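# Préparer le coin café quand un bras robotisé y travaille

Version du 18 août 2020, pour les équipes du site de Miritz.

Depuis que le bras est installé sur notre comptoir, plusieurs collègues demandent ce qu'ils doivent encore faire eux-mêmes. Je décris ici la procédure comme nous l'appliquons à l'étage. Le site de Zallholm a la même, avec un comptoir plus long.

## Avant le service

1. Essuyer le comptoir et laisser sécher. Les reflets gênent la caméra, donc pas de produit brillant.
2. Mettre une feuille de papier blanc dans le bol à fruits. Les coins peuvent dépasser du bord.
3. Poser les fruits côte à côte, sur une seule couche si possible.
4. Ouvrir le programme Reltunis et choisir « comptoir, matin ».
5. Vérifier que le câble passe loin des pieds.

Le bras fait alors un tour à vide. Il dure 450 secondes et personne ne met la main sur le comptoir pendant ce temps.

## Ce qui reste pour nous

Le bras déplace de petits objets. Il ne choisit pas les fruits trop mûrs, il ne lave rien et il ne répond pas aux gens. Avant, la personne du matin passait plus de 200 minutes par semaine à remplir et à ranger. Maintenant elle surveille, elle corrige, et elle note les erreurs dans le cahier - c'est un autre travail, plus calme mais parfois plus fatigant pour l'attention.

Au début, j'avais peur que ce poste disparaisse. Il existe toujours, avec huit heures de formation en plus. Par contre, la pause à deux devant la machine à café est devenue rare, et cela manque à certains.

## Si un objet est mal posé
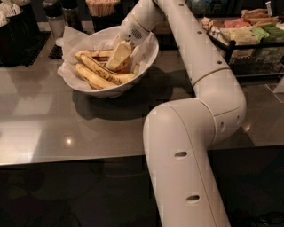

Appuyez d'abord sur « pause » dans Reltunis et attendez l'arrêt complet. Ne tirez jamais sur un objet encore serré dans la pince. Avec la commande « ouvrir », la pince le lâche, et vous pouvez le reprendre à la main. Contrôlez ensuite les fruits : une banane abîmée va à la cuisine, pas dans le bol.

Si le même problème arrive deux fois le même matin, passez en mode manuel et écrivez au support de Kang. Ils répondent assez vite, sauf le vendredi.

En septembre, nous ajouterons une page sur le nettoyage de la pince.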